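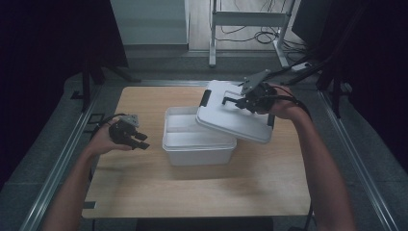
To: Dolto storage list
Subject: Re: Lids on the Prurneler boxes
Date: May 18, 2021

Answering the points raised since the weekend in one message, as the thread has split and half of it is under the old subject line.

First, which box we mean. The Prurneler is the white translucent one with a separate lid, a dark latch on either side and a recess in the top of the lid. It is not the older hinged type from Fajardo, although both ended up on the same shelves at Ulolgate and several of the complaints were about the hinged type. If your lid is attached to the box, nothing below applies to you.

**Taking the lid off**

Undo both latches fully before lifting. The common fault is one latch left half down, so that the lid comes up at one corner and twists. The plastic will put up with this for a while, then a white stress line appears next to the latch and the corner never sits flat again. Two of ours at Ulolgate have gone this way.

Once both latches are clear, raise one edge, let the opposite edge stay down until the first is well up, then take the whole lid away. Lifting it straight up also works on an empty box. On a full one the contents tend to come with it, mainly cloth and paper packed above the rim. Put the lid down with the recess facing up. Lids left upside down collect dust on the inside face, which then goes into the box.

**Putting it back**

Set the lid on all four sides of the rim before touching a latch. Press at the corners, then close the latches. If one side needs force, the lid is not seated and pushing harder will bend the latch. Start again.

**The ribs**

There was a question about whether the thin upright ribs in the white plastic are there to take dividers. On our stock they are not. They stiffen the wall and stand out too little to hold a sheet of card upright for long. They do matter for cleaning, as dirt collects in the angle on each side of a rib and a flat sponge passes straight over it. A folded cloth run down one side and then the other gets it out. Washing-up liquid is enough. Scouring pads leave the glossy surface dull and it marks more easily afterwards.

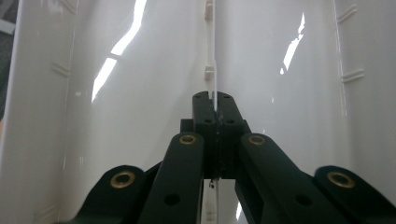
One subscriber wrote on Sunday, and I quote it whole as it did not reach everyone:

> I have given up on ribs and dividers and use small open cartons inside the box. Four of the cheap ones stand side by side and can be lifted out together. My difficulty is different. The lids have been stored separately from the boxes since February and now I can't tell which belongs to which. Some go on easily and some don't. Are they meant to be matched? If so I should like to know before I label the lot, as I have only one roll of labels and would prefer not to do it twice.
>
> Also, is there any objection to stacking them with the lids off, one inside the other? I am short of shelf.

They are not matched. Any lid with 667 moulded on the underside fits any box with the same number on the base. The ones that go on badly will be either from another size or bent. To tell which, lay the lid on a flat table and press each corner in turn. If it rocks, it is bent. If it lies flat and still won't fit, look for the number.

Label the box on the short end and leave the lid plain. Lids get swapped, and a labelled lid on the wrong box is worse than no label.

Nesting with the lids off is fine when the boxes are clean and dry. I would stop at seven high. Past that the bottom ones grip each other and have to be twisted apart, with the same result for the rims as above. A strip of paper between each pair helps. Store the lids flat, not on edge.

**Working surface**

Do the sorting on a table, not the floor. The lids need somewhere level to be checked, and grit from a floor gets into the latches. Ordinary bare wood is suitable - wipe it first and clear it completely, as a stray paper clip under a corner is enough to make a sound lid look bent.
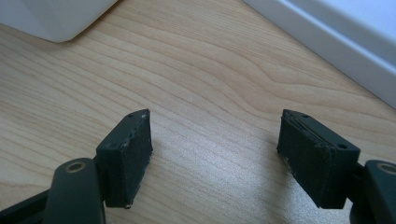
*Table top, pale wood, grain running on the diagonal.*

Still open: whether spare latches can be had without buying the lid. Prurneler's sheet lists the lid only. If anyone has fitted a latch taken from a scrapped lid, please say how the pin came out and whether it went back in. I have a lid set aside to try it on but would like to hear first from someone who has broken one.

Please keep replies under this subject. Messages on the hinged boxes should go in their own thread.

-- 
Dolto storage list
To leave the list, send a blank message with "remove" in the subject line.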